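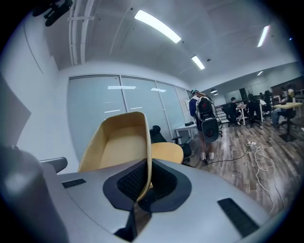 How to check a relative-pose method on two-handed recordings

These are the steps we use at Histeo to find out whether the pose of one hand-held gripper relative to the other can be trusted before it goes into training. They assume you already have synchronised video from both grippers and from a head camera.

1. Choose the episodes

Pull 19 episodes from the same room and the same task. Hold back two of them and don't look at their results until the end. Dayana Escobedo wrote our selection script, and it skips any episode shorter than 9 seconds. Short ones give the solver too little motion to settle.

2. Run the visual tracking

Run each gripper camera through the tracker separately. You want two trajectories, each in its own map. Leave loop closure on. Rooms with long glass walls or bare ceilings are harder, so look at the feature plots before you go on. If most of the points sit on a reflection, mask that region and run it again.

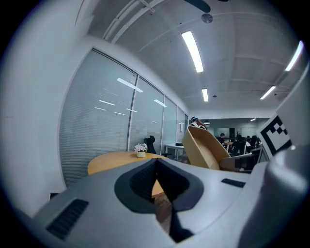

Save the raw trajectories under a new name before any smoothing. Yurani Chávez once lost an afternoon comparing a smoothed left hand with a raw right hand, and the error looked like a real effect.

3. Get a second estimate from the markers

Detect the markers from the head camera and solve for each gripper's pose at every step where a marker is found. Keep the detections even when only one gripper has them. You will use these later to work out coverage.
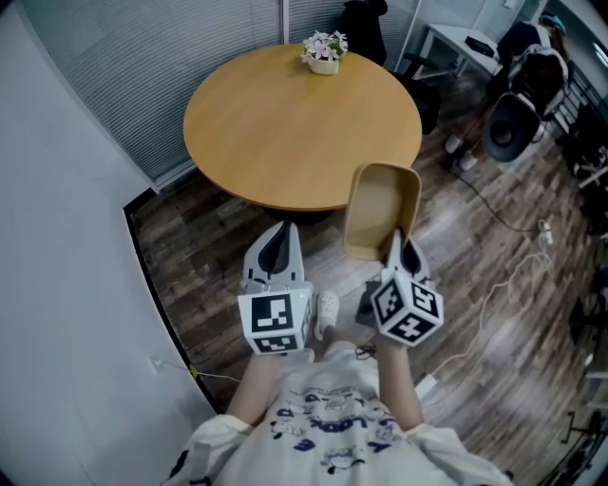

The head view is the one that ties the two hands together. Its weak point is angle: a face seen nearly edge-on gives a pose that flips between two answers. Cube-shaped marker blocks help, as on the right-hand gripper holding the tan open box, where three patterned faces of the block show at once. Solve all the faces on a block together as one rigid body. Solving them one by one and averaging gave us worse results every time.

4. Compare the two

Line up the clocks, then align the two maps using the first half of each episode only. Measure the error on the second half. Report the median and the worst case for translation and rotation – the mean hides the flips.

Our last run in January gave 898 usable marker poses. Su-bin Lim plots them against time, with the gaps left blank. Don't fill the gaps in.

5. Open the held-back episodes

Run these once with the settings fixed. If the error is clearly larger than before, go back to step 2 and check the masks first.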